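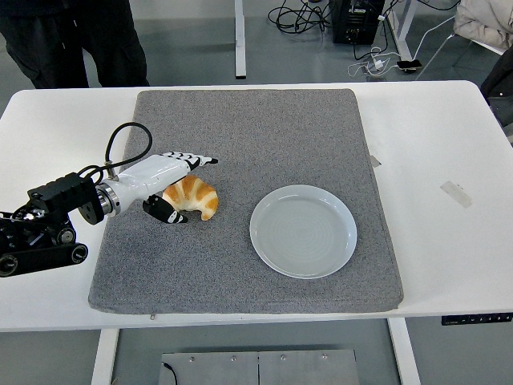
White hand, gray mat, croissant.

2020-06-07
Ulitthorpe site, illustration pipeline, notebook 2

Goal for today: get the spot illustrations out of the old sprite sheet and into individual SVG files without changing how any of them look on the page. Secondary goal: settle the stroke width question with Etenesh before she draws any more.

Starting state. The sheet holds 103 drawings. Tavares (the build script, not the shared drive of the same name, which we should rename) cuts it by reading a position table that Lefteris wrote in March. The table assumes every cell is the same height. It was true when he wrote it. The wide header drawings added later run over the bottom of their cells, and the script clips them. On the live site this shows as flat feet on the figures in the "Plan a visit" block. I had put this down to drawing style until I opened the source files.

Step 1. Exported every drawing from the master file by layer name and ignored the position table. Layer names are mostly usable. Exceptions: 23 layers named "Group" plus a number. Opened each of those by hand and renamed it after the page it appears on. Naming pattern used is section, subject, variant, all lower case with hyphens. Variant is left off if there is only one.

Step 2. Ran the exports through the optimizer with default settings. Total size dropped by a good deal, but two things broke:

The lighthouse lost its window. The window is a white rectangle with no stroke, sitting on top of a white fill with an orange glow behind it, and the path merge step folded the two together. Turned off path merging. Window is back.

The ferry drawing came out with its hull filled black. It uses a gradient defined in the file's defs block, and the ID shortener renamed the gradient to "a". The harbor drawing also has a gradient renamed to "a". Fine when each is loaded as a separate file. Both are inlined on the home page, so the browser takes the first definition it meets. Fix is to prefix IDs with the file name. Added this to the Tavares config and reran everything. Hull is blue again.

Note for Jytte: the prefix makes the files slightly larger. Leave it on anyway. Inlining is staying for the home page, as the hover color change depends on it.

Step 3. Stroke width. Etenesh draws at a 2 px stroke on a square artboard. The web page then scales the drawing to whatever the column gives it. In the three-column layout the stroke gets thin enough to look like a different set from the one in the header, where the same drawing style looks heavy. Options tried:

a) vector-effect set to non-scaling-stroke on all paths. Keeps the line at a constant width at all sizes. Looks right in the header. In the small cards the detail closes up, and the faces fill in first, since the eyes are only dots with a stroke around them. Safari also draws the dashed lines differently from Firefox with this set: the dashes keep their original length in one and scale in the other. Did not look further into which one is correct.

b) Two versions of each drawing, small and large, with detail removed from the small one. Best result by a clear margin. Also doubles the drawing work. Etenesh estimates that most of the small versions would be quick, as she would be deleting things, but the crowd drawings would have to be redone.

c) Fix the display size. Cards always show the drawing at the same width and pad the rest with background color. Cheap. Looks a bit lost on wide screens.

Decision after talking to her: (c) for the cards now, (b) for the drawings that appear both in the header and in the cards. She has a list. She would like the artboard template changed so that the small size is shown next to the large one while drawing, and I agree. Faraji has a template that does this for the Sodov icon set. Asked him to send it.

Step 4. Color. Sampled the fills across all exports and grouped them. The style guide gives six. The exports contain far more than six, mostly near misses: the orange turns up in several versions that differ by a digit or so in the hex value. Cause is probably the color profile conversion when drawings were moved between applications. Tsehay remembers files arriving from the first illustrator in a print profile, which would fit. Wrote a small lookup that snaps any fill within a short distance of a guide color to that color, and logs any it leaves alone.

Result is good, with one class of exceptions. Skin tones are not in the guide at all. The first run pulled several of them toward the orange, and the family group on the "Tickets" page came out looking sunburned. Excluded any layer with "skin" in the name, then found that about half of the figures do not use that layer name. Took skin tones out by value instead. Added them to the style guide as their own row so the next person does not do what I did. Etenesh to check the row and give the tones names, preferably not food names.

Step 5. Swapped the new files into the staging copy. Compared against the live site at three window widths. Differences found:

Header figures now have feet. Intended.

Bench drawing on "Opening hours" sits lower than before. The sprite version had empty space below it, which the CSS was quietly making up for with a negative margin. Removed the margin.

"Contact" page shows the wrong bird. The old table had two entries with the same key and the second one won. The gull is what the page text talks about, so I think the pelican was wrong all along. Left the gull in. Lefteris to confirm with the client.

Print stylesheet hides all illustrations. Old behavior, kept.

Alt text. The sprite version was all CSS background, so there was never any. Now that these are real image elements, each needs an alt attribute, even if it is empty. Went through the pages and marked every drawing as decorative or not. Nearly all are decorative and get an empty alt. The exceptions are the step drawings on the "Getting here" page, where the text says "turn as shown" and gives no further directions. Those need proper text, and I would argue the page copy needs it as well. Wrote a draft and sent it to Jytte.

Side issue, animation. The wave in the header is a looping SVG animation. It keeps running when the visitor has reduced motion set, as SMIL does not respond to the CSS query. Converted it to a CSS animation and wrapped it in the media query. The easing does not match exactly. The old one had a hold at the crest which I reproduced with an extra keyframe, and the difference now only shows when the two are played next to each other. CPU use on the old test laptop went down a little as well, but I only looked at it once and would not quote it.

Not done:

Estano theme still points at the sprite sheet. Do not delete the sheet until that is changed. Faraji knows which templates are involved.

Dark mode. The drawings use solid white for shirts, sails and clouds, and the transparent areas let the page background through. On a dark page the outlines vanish. Tried swapping the stroke for currentColor, which works for outlines but makes the hair light too. Needs a proper answer from the drawing side, so it goes on Etenesh's list under the small versions.

Cache headers for the new folder. Currently inherits the short setting from the HTML. Ask Tsehay.

Files are in the staging branch under illustrations/spot. The rename list is in the same folder as a plain text file, old name on the left, new name on the right, tab between them. The color log sits next to it and can be thrown out once Etenesh has been through it.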